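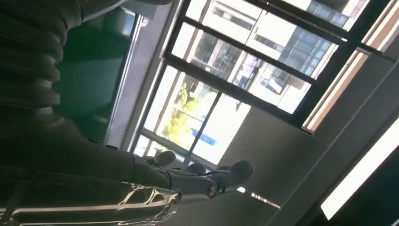

Paula Surdu says the first thing to learn about sourdough rye is patience, and the second is to stop poking it. She laughs when she says it, and then admits she still pokes hers.

Surdu bakes out of a narrow shop in Gondov, and she has kept the same starter going for 13 years. It came from her aunt's kitchen in Stoltia, carried on a night bus in a jam jar. "I had it inside my coat the whole way," she says. "Every bump, I thought, that's it, the lid's gone!"

The loaf everyone asks for is the dark one with caraway (it deserves the fuss — I ate three slices before I had my notebook open). She lets the dough sit overnight, shapes it with wet hands and bakes it hot at first, then slow. "People want a number for the oven," she says. "My oven and your oven have never met. Look at the crust."

Last November she baked 385 loaves in one week for the winter market, sleeping on flour sacks between batches. Would she do it again? "Ask me in November," she says. "My feet remember."

What she really wants to talk about is old bread. She soaks the ends and works them back into the next dough, which gives it a deeper, almost malty taste. Her aunt did the same, and never wrote any of it down. Surdu has started to, in a school notebook with a greasy cover. So far she has got as far as the caraway.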